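Chore Robots FAQ

Drurngate Automation Night, questions we keep getting
Last updated 17 Nov 2021

We get the same dozen emails after every open night so Kamran and I have finally typed up the answers. Short ones. If yours isn't in here, use the contact form, the old address bounces.

Can I buy a robot that does my dishes?
You already own one, it's the dishwasher. If you mean loading it, then no. Not this year. Plates in a rack are OK in a lab. Plates with half a lasagne on them, stacked under a pot, different story.

What about vacuuming?
Yes, sorted, has been for years. Flat floor, nothing to pick up. Socks still win.

Folding laundry?
Slow. Cloth is awful for machines, it never lies the same way twice. We timed a towel at our March night: 294 seconds, one towel. And it was a small towel. Most of that was hunting for a corner.

Why is a factory arm so quick and a kitchen arm so slow?
Factory part turns up in the same spot, same way round, all day long. At Torenine they have a cell putting 3,000 caps on per shift and it never has to look for a cap. Your kitchen moves stuff around. The arm has to work out where the fork went, then how to grab it, then what it's leaning on.

So are shop floors done then?
No. Palletising, welding, screwdriving, mostly fine. Bins of mixed parts, wiring looms, anything floppy, still people. Sweeping up at the end of the day, people with a broom.

Do I need two arms?
For one cup, no. For opening a jar or holding a board steady while you wipe it, pretty much yes. Two arms also means two lots of cable and twice the ways to bump somthing.

What does it cost?
More than a used car for anything decent. Don't email us for quotes, we don't sell them. Rolten do a hire scheme, ask them.

Are they safe around kids?
Not the ones we talk about here. Keep the kids back. Know where your stop button is before you switch anything on, and check that it works.

Can they cook?
They can stir. They can tip a measured cup into a pan if the cup is where it should be. Chopping is being worked on. Tasting, no. Deciding the onions have had enough, getting there, colour cameras help.

Will it wipe the bench after?
Wiping is easier than people think. Clearing the bench first is the hard part.

What's a realistic chore to start with?
Clearing up after somebody made a drink. Small job, hardly any objects, and it still covers most of what goes wrong. Lemon slices are thin and flat against the board so there's not much for two fingers to get under. A fork lying across one of them has to go first or you drag the lot. Mug on a peg needs the handle lined up, and a mug tree is light, so push it wrong and over it goes. A person does all this without looking.
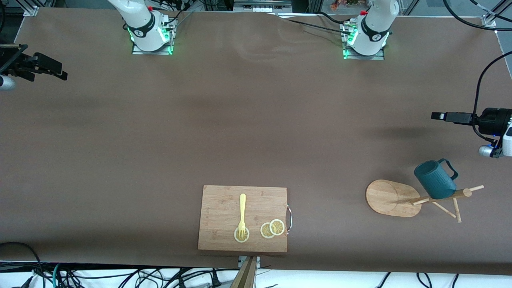
Laiba Kazmi wrote in to say we're being too gloomy. Her point is that no one needs a chore done fast if they're out at work all day, so who cares if clearing a board takes 110 seconds or an hour, as long as it's done by teatime and nothing's smashed. She'd take slow and boring over clever any day.

Fair. Slow would be fine by us too. Trouble is the "nothing smashed" bit, and who picks up when it gets stuck at 9:30 in the morning and just sits there till you get home.

When will it be normal to have one at home?
Kamran says 7 years. I say longer. Ask us again at the next night, we'll both have changed our minds.

Can I bring my own project along?
Yes please. Table space is limited so book it thru the form. Bring your own extension lead, ours walked.

Is there parking?
Behind the Qureshi building after six. Not on the grass.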